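8 min read

2. When is a measurement repeated?

Laboratories speak of repeating a measurement as if the meaning were plain. In practice the word covers at least two activities. In the first, the same person reads the same instrument again, under conditions kept as steady as the room allows. In the second, someone else builds the set-up from a written account and hopes to get a matching value. Harries (Lleucu Harries, in her Stoststead lectures) calls these the close and the distant sense, and I keep her terms.

The close sense is cheap. The Skovar group took nearly 3,000 readings in one January, all within a narrow band, and reported the band as their error. Lloyd objected that a fault shared by every reading would leave the band untouched. I think the objection is sound – though it says less about error than about what the readings were evidence for.
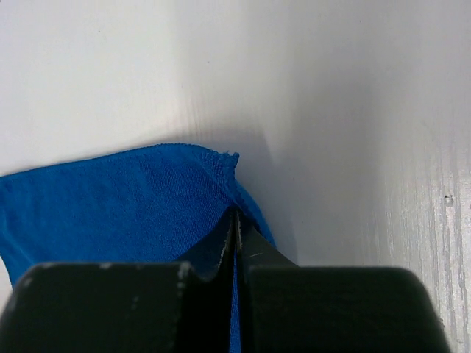 Figure 2. Blue cloth held between the two fingers of a gripper.

Does agreement in the distant sense settle the matter?

It settles part of it. Two groups that agree after working from one written account may still share an assumption the account never mentions, and agreement cannot bring that assumption to light.

The Cokau case shows how this goes. Nine groups followed the published method, and eight of them reported the same value. The ninth had read a step in the text differently and was left out of the average. Whether that group failed to repeat the measurement, or made a different one, depends on what we take the method to be. The text alone does not decide it. Section 3 takes up the view that the method belongs to the people trained in it, and that the written account is only a reminder for them.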